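Datasets / Manipulation / Household

# Yeoman Chores: wrist-camera episodes for household and shop-floor tasks
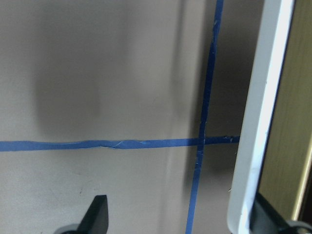 **Can a machine do household chores yet?**

Single chores, under fixed conditions, often enough to be worth measuring. A full household routine, started by a resident and left alone, is outside what any policy trained on this data has done in our lab.

## Summary

Yeoman Chores is a set of teleoperated episodes recorded by Sturia at its Stustgate site. It covers short tasks on a tabletop: wiping, sorting, folding, stacking, and placing parts in bins. The set was built to test how far imitation learning gets on plain work with no task-specific hardware.

- Episodes: 3,000
- Held-out episodes: 491
- Maximum episode length: 60 seconds
- Task variants: 48
- Views: wrist camera, one stream
- Labels: task string, success flag, operator note (optional)
- Version date: Oct 29, 2023

## Workspace

Work surfaces are matte and light in color. Blue painter's tape laid in a cross gives operators a reference for object placement at reset. The tape is replaced when it no longer holds, so its exact position differs between sessions. Do not treat the crossing point as a calibrated origin. Camera extrinsics are stored per session in `calib/`.

Shadows on the surface move with the arm and are not corrected. Policies trained on fewer than five sessions tended to key on them. Random brightness and contrast changes during training reduced the problem in our runs but did not remove it.

## Intended use

Training and evaluation of short-horizon manipulation policies. Comparison of wrist-only input against setups with an added external view (not supplied). Study of failure cases, which are kept in the set and flagged.

Not suitable for safety claims, for work near people, or for estimating labor savings. Cycle times reflect the operator's speed and should not be read as machine throughput.

## What works and what doesn't

Rigid items with a clear grasp point are handled best. Wiping is acceptable on open areas and poor along edges. Cloth remains the weakest group: a first fold usually succeeds and a second fold usually does not. Recovery after a dropped item is rare, as few operators recorded one before March.

The shop-floor variants look easier on paper because the parts repeat. In practice they fail on tolerance. A part set down at a small angle passes in a kitchen drawer and jams a fixture.

## Splits

The held-out episodes come from sessions absent from training. Use `split.json` as given. Random splits leak tape position and lighting, and the resulting scores are too high.

## Known issues

- Success flags were set by the operator and have not been checked by a second person.
- Operator notes mix two naming schemes for bins. `Nusten` in a note refers to the older bin rack.
- Some episodes begin with the gripper already closed.

## License

Research use only. See `LICENSE`.

14 shares | 3 comments

© 2023 Sturia, Stustgate | Contact | Back to top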